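3 Jun 2019, bench 2, coffee cell

Long one today, sorry to whoever has to read it back (probably me).

Spent the morning going over the house rules for the two-arm bench with Efua Korletey before we let anybody else book it. We've been running on habit up to now, and habit is fine when it's the same two people, but Jayson Abella starts his runs this week and he asked me a perfectly fair question on Friday: which of these rules are real and which ones are just you? So we went through them line by line, with the Rivera safety sheet on one side and my own scribbles on the other. Of my 17 scribbles, we kept 10. Not bad!

The ones that caused discussion:

Speed. My note said "slow near the cup," which Efua pointed out means nothing at all. We changed it to a named setting in the config, "bench_slow," and it's on by default. If you want the faster one, you set it yourself and write it in this book along with your initials. I grumbled but she's right, I've been bumping it up and forgetting to put it back.

Hands. No reaching over the table while the arms are enabled, full stop. I had an exception in there for straightening the cup. Gone. Disable, straighten, step back, say "clear" out loud, enable. It feels silly when you're alone in the room and I'm going to do it anyway.

Water. This was the big argument. Mikkel Stougaard wants all the liquid kept off the bench until the motion is signed off, and I wanted to use real water from day one, seeing as the grasp changes with a full cup. We settled on dry runs first: six clean ones in a row, then cold water, then we talk about hot. Any drop or any bump against the machine and the count goes back to zero. Hot coffee needs two people present, one of them with a hand near the stop.

Cables. Erlinda Mangubat walked by and asked if we had a rule about cables and we did not, ha. We do now. Before enabling, move each arm by hand through the path and watch every cable while you do it. Anything that catches or pulls tight gets fixed before the run, and "it was OK yesterday" doesn't count as a check.

Start layout. Same start every time, or the logs can't be compared. Coffee machine at the back in the middle, tray to the left of it, cup in front of the tray, fingers open on both grippers. Nothing else goes in the space between the arms. I'd like to put tape marks down for the machine and tray, but Aileen Javier hates tape on that tabletop, so we're trying a printed template first. Will ask her again if the template slides around. 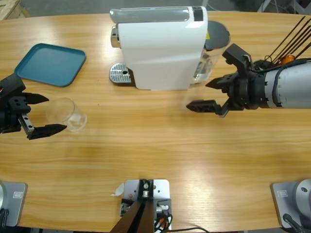

Start layout, both grippers open, cup at the left one.

Tidying is still a weak spot. I've added a line that the surface gets looked over right before enabling, paper included, and whoever presses enable owns that check even if somebody else set the table.

Not settled: whether the stop button test is once a day or at every change of operator. I say every change. Efua says put both in and see who complains. Also need to find out if the Vundex people want our rules in their format or if a plain list will do. Don't want to write the thing twice.

To do: print the list and hang it by the door, take Jayson through it before his first run, get Mikkel to sign the water part, move my old scribbles to the back of the binder. Template goes to the print shop tomorrow if I get the measurements done tonight.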